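From: Hervé Courtois
To: Tea and Infusions list
Subject: Re: Water hardness and the Burkitz green

On the list in August, Goditz wrote:

> I have gone through two packets of the Burkitz now and it still
> comes out flat. I use water straight from the tap, 92 degrees,
> three minutes. Is it the leaf or the water? Our supply is very
> hard and the kettle furs up within a fortnight.

I would look at the water first, then the temperature. 92 is high for that leaf. I brew it at home in Pons, where the water is also hard, and I had the same trouble until I began filtering. A plain jug filter was enough. Change the cartridge every 6 weeks, whatever the packet says, if your supply is as bad as you describe.

Let the water stand with the lid off until it drops to 80 or so. Use less leaf than you think and pour the whole lot out at two minutes. If you leave it sitting on the leaves the second cup will be bitter, and no filter will help with that.
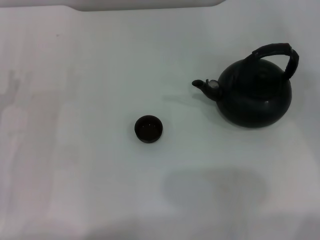 Pots and cups

You also asked off-list whether a dark pot matters. For the taste, no. For judging the colour of the tea, yes - a black cup hides it completely, so I keep a white one for trying anything new and use the dark ones once I know the timing.

Descaling: citric acid, 10 grams to the litre, leave it for half an hour and rinse twice. Vinegar works too but the smell hangs about for days.

The Rolero people had the spring picking in stock when I last wrote to them. Their postage has gone up, so it may be worth sharing an order. I can take names until the end of the month.

Hervé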